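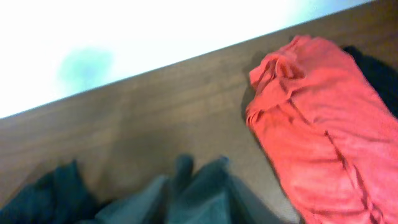 Zorkwood Word List

A list of everyday household words and short phrases, with a plain definition and one sample sentence for each. It was put together for people who write beginner reading material in American English and need to check whether a word is likely to be known already.

Last updated: Tuesday, October 30, 2018

Contents

words.csv – the main list, 506 entries
phrases.csv – 67 short phrases, such as "put away" and "hang up"
retired.csv – 35 entries taken out of the main list, with the reason for each
notes.txt – spelling decisions and open questions

All files are UTF-8 with Unix line endings. Fields are separated by commas and quoted only when the field itself has a comma in it. The first row is a header.

Columns

id – a number that stays with the entry even if the entry is later retired
word – the headword, lower case unless it is always written with a capital
part – noun, verb, adjective or other
room – kitchen, bedroom, bathroom, laundry, outside or any
level – 1 or 2, where 1 is the easier
definition – one sentence, no semicolons
sample – one sentence using the word in its usual sense

The phrases file has the same columns except that part is left out.

How the list was made

The first draft came from the Skemovis lesson sheets, which had been typed up over several years and did not agree with one another. Duplicates were merged by hand. Where two sheets gave different definitions, the shorter one was kept unless it was wrong.

Levels were assigned by reading each sample sentence aloud and asking whether a new reader would need help with the headword. This is a judgment call and you may disagree with some of them. "Colander" and "hamper" were both moved from 1 to 2 in September.

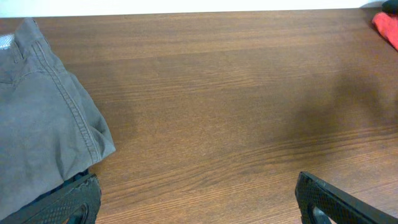

Clothing words gave the most trouble. "Pants" is the headword and "trousers" is listed as a variant in the notes, even though some of the older sheets had it the other way around. "Slacks" has its own entry at level 2. Plural-only words such as "scissors" and "pajamas" are entered in the plural and marked noun. There is no separate tag for them, so filter on the id list in notes.txt if you need them.

Verbs are given in the base form. Irregular past forms are not listed.

Known problems

The room column is too coarse. "Shelf" is any, "towel" is bathroom, and "rag" is kitchen for no good reason.
A few sample sentences use words that are not in the list themselves. Level 1 sentences have been checked for this, level 2 sentences have not.
British spellings may still turn up in phrases.csv.
The definitions of "quilt", "comforter" and "bedspread" overlap.

Using the list

The files open in any spreadsheet program. If the id column shows up as dates, import it as text instead. The Todatard worksheet maker reads words.csv directly, but it ignores the room column and will fail on phrases.csv – add an empty part column first.

The Kos edition is a separate list with its own numbering. Do not merge the two by id.

Corrections

Send the id, the current text and the text you would like to see. Please keep to one entry per message. New words are added twice a year, and a suggested word needs a definition and a sample sentence before it can go in.

License

Free to copy, change and print for any purpose. Credit to the Zorkwood Word List is welcome but not required.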